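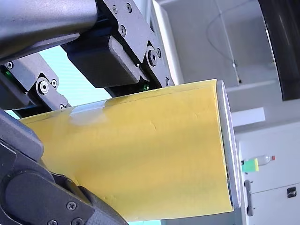 *黄纸包裹,纸面上有一块透明胶带。纸面上的折痕和小凹坑都看得见。*

# 关于 Dustine

Dustine 做包装纸和包装方法,主要对付圆的东西:罐、筒、瓶、卷轴。方盒子也接,只是方盒子谁都会包,客户一般不会为了它专门来找我们。

先说几句可能不利于生意的话。这一行的宣传册我们读过不少,“一纸传情”“让开箱成为仪式”,这类句子我们自己早年也印过,印了900份,剩下的至今还垫在裁纸机底下。纸能不能传情我们不知道。纸包在圆面上会起皱,胶带会反光,端面收口处会露一条缝,这些我们知道得比较清楚,所以网站上的内容大多围着它们转。

## 我们做什么

**纸。** 目前在售19种颜色,全部哑光,全部单色。常有人问为什么没有烫金,答案是试过,弯到小直径的罐身上容易裂,我们不想卖。深浅不一的黄色是卖得最多的一组,同一张纸在亮处像柠檬,背光一侧像芥末,下单前请务必要一份纸样,屏幕上的颜色不要信,包括我们自己网站上的。

**Ramesix 裁切模板。** 一套按直径和高度查尺寸的硬卡,附两张端面圆片的裁法。能省掉量周长那一步,省不掉练手。第一次用的人仍然会浪费几张纸,我们在说明书里写明了这一点,销售同事对此有过意见。

**Bovden 课程。** 半天,小班,地板上铺泡沫垫,大家坐着包。没有证书。有几家机构建议我们发一个,说学员喜欢,我们看不出一张会包罐子的证书能用在哪里。

## 关于“看不出接缝”

“无缝包装”是我们最不愿意使用的词。纸绕圆柱一周,总要有一头压在另一头上,差别只在于接缝朝哪边放。拍产品照时把接缝转到背面,正面当然干净,买家拿到手一转就明白了。

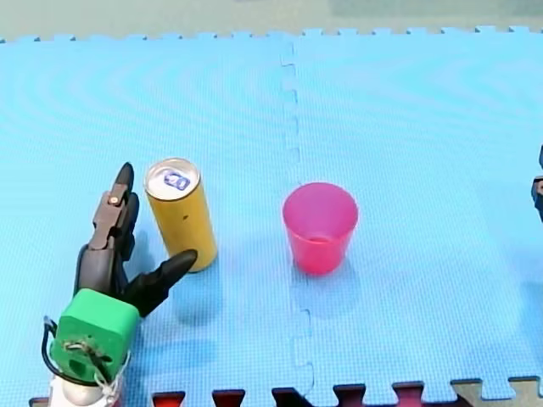

素面罐值多少钱,我们和客户争论过很多次。一派认为没有图案就等于没有设计,另一派认为留白高级,两种说法我们都持保留态度。一只瘦高的芥末黄罐子立在浅蓝色垫子上,从这一侧看不到任何标签,银色的盖子和没拉开的拉环反倒成了最显眼的部分。如果您的产品本来就靠盖子辨认,素色足够;如果货架上旁边还有一排别的黄罐子,请老老实实印上名字,不要指望顾客凭气质认出来。

## 环保问题

请允许我们谨慎一点。我们的纸可以和废纸一起回收,前提是把胶带撕干净,而多数人不会撕。纸胶带好一些,但在光滑表面上粘得不牢,经不起运输。目前我们两种都卖,目录里各自的毛病都写着。“零负担包装”之类的标签,我们暂时不会贴。最省材料的包装是不包,遇到确实不需要包的东西,我们也会这样回复询价邮件。

## 合作

Makori 是我们的寄售点,可以当面摸到纸样,也可以带着自己的罐子去比颜色。去之前不必预约,但裁切服务只在上午。

企业订单170张起,同色同规格。少于这个数请直接走零售,价格差不了多少,我们不愿意为了凑单劝人多买。打样收费,打样费不退,也不抵扣货款。加急可以问,通常的答复是不行。

课程2月有空位,报名请发邮件,注明想包的东西的直径。写“普通大小”的来信太多了,我们只能再问一遍。

*本页更新于2024年1月7日,星期日*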